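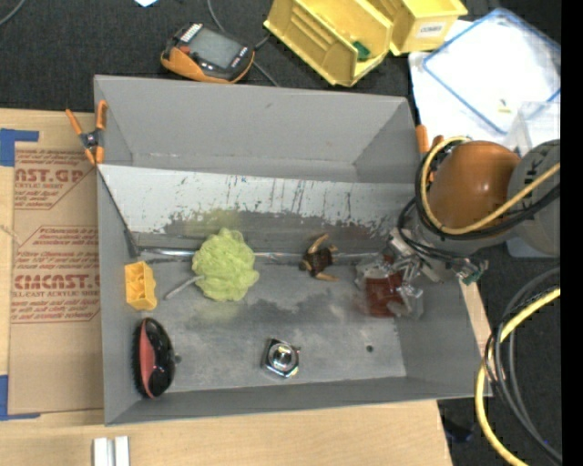 Conserver des aliments secs ou des produits emballés dans un garage, une cave ou un cellier demande de traiter séparément deux paramètres : l'humidité de l'air et la condensation sur les parois froides. Le premier se mesure avec un hygromètre, le second se constate au toucher sur le mur nord en fin de nuit. Au-dessus de 60 % d'humidité relative, les cartons ramollissent, les étiquettes se décollent et les farines prennent en bloc. Le choix du contenant vient ensuite. Un grand bac gris ouvert, à parois lisses et inclinées, convient bien pour les articles déjà sous emballage plastique : il se vide d'un geste et se nettoie sans recoin. Il ne protège en revanche ni de la poussière ni des rongeurs, et ne doit recevoir aucune denrée en vrac.

Emplacement

Éviter le sol nu. Une dalle béton sans isolant transmet le froid au fond du bac et l'eau se dépose sous les emballages. Poser les bacs sur des tasseaux ou sur une étagère ajourée, en laissant un passage d'air derrière. Deux centimètres entre le bac et le mur suffisent si la pièce est ventilée ; dans un local fermé, doubler cette distance.

Ne pas stocker près d'une chaudière, d'un ballon d'eau chaude ou d'un sèche-linge. Les variations répétées de température dégradent les matières grasses plus vite qu'une température constante un peu élevée. Les fruits à coque, les farines complètes et les biscuits sont les premiers touchés. L'odeur de rance apparaît bien avant la date indiquée sur le paquet.

Types de contenants

Bac ouvert : conserves, bouteilles, sachets scellés d'usine. Les parois inclinées permettent l'empilage des bacs vides les uns dans les autres, mais font perdre du volume au fond. Mesurer la base et non l'ouverture avant d'acheter une étagère.

Boîte à couvercle clipsé : riz, pâtes, sucre. Vérifier le joint une fois par an. Un joint aplati se retourne parfois et retrouve un peu de souplesse ; sinon, le remplacer. Les joints Stovov se vendent au mètre et se coupent en biais, la jonction placée au milieu d'un grand côté et jamais dans un angle.

Bocal en verre : épices, thé, légumes secs en petite quantité. À garder dans l'obscurité. Le verre ne retient pas les odeurs, le couvercle si.

Sachet refermable : dépannage uniquement. La glissière se charge de poudre et ne ferme plus au bout de quelques semaines. La brosser à sec avec une vieille brosse à dents, ne pas la rincer.

Rotation

Ranger les achats récents au fond et sortir par l'avant. Dans un bac profond, placer les paquets debout, tranche vers le haut, et reporter la date au feutre sur cette tranche. Un paquet couché en cache toujours un autre. Faire un contrôle complet en septembre, avant la remise en chauffage, et un second à la sortie de l'hiver.

Tout sachet gonflé, percé ou collant à l'extérieur est retiré. Pour les produits sous vide, un film qui se décolle du contenu signale une entrée d'air : jeter si le produit est périssable. Ne pas goûter pour vérifier.

Nettoyage des bacs

Vider, dépoussiérer à sec, puis laver à l'eau tiède avec un peu de liquide vaisselle. Pour les traces grasses, laisser agir une cuillère à soupe de bicarbonate délayée dans un fond d'eau pendant environ 2 heures. Ne pas employer de tampon abrasif : les rayures retiennent la saleté et le bac garde ensuite les odeurs. Rincer, retourner, sécher complètement avant de recharger. L'eau de Javel est inutile sauf en cas de moisissure visible, et ne se mélange jamais au vinaigre.

Absorbeurs d'humidité

Les recharges au chlorure de calcium (Cleda et équivalents) fonctionnent dans un placard fermé, très peu dans une cave ventilée. Les tenir à l'écart des aliments et des pièces métalliques, le liquide recueilli étant corrosif. Pour une boîte étanche, préférer un sachet de gel de silice régénérable, à sécher au four à basse température selon la notice du fabricant.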